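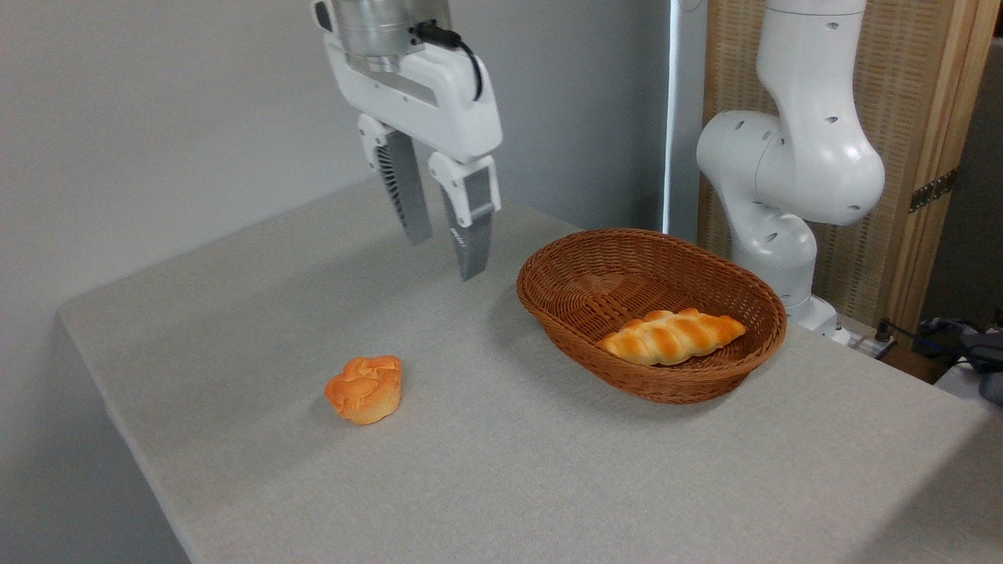
Most parish lectionaries treat the lament psalms as optional. At Ondisley we audited our own use of them over nine years of Sunday services, and the result was worse than I expected. Psalm 88 was never read. Psalm 13 appeared twice, both times with the first two verses omitted. Psalm 23, by comparison, was read or sung 21 times.

My argument is that the omission is a liturgical fault and should be corrected by rule. Leaving the matter to whoever prepares the order of service has been tried, and the record above is the outcome.

The usual objection is pastoral. Jamie Tapley put it to me in September: a visitor who hears "darkness is my closest friend" with no resolution may leave with the wrong idea of the faith. I take the point, but it assumes the visitor arrived untroubled. It also assumes that a psalm needs a hymn straight after it to neutralise it. The compilers of the Psalter left 88 unresolved – they had every opportunity to append a closing verse of praise, and did not.

A second objection concerns length. It is weak. Psalm 13 has six verses and takes less time to read than the notices.

I would propose the following:

- One lament psalm per month, read in full.
- No verses omitted without a note in the service sheet.
- A period of silence after the reading, before any music.

The congregation at Balaskas adopted a similar pattern and kept the silence to one minute. Some members dislike it. That is a tolerable cost. A prayer book that contains complaint, used by a church that never voices it, teaches people to take their grief elsewhere, and in my experience they do.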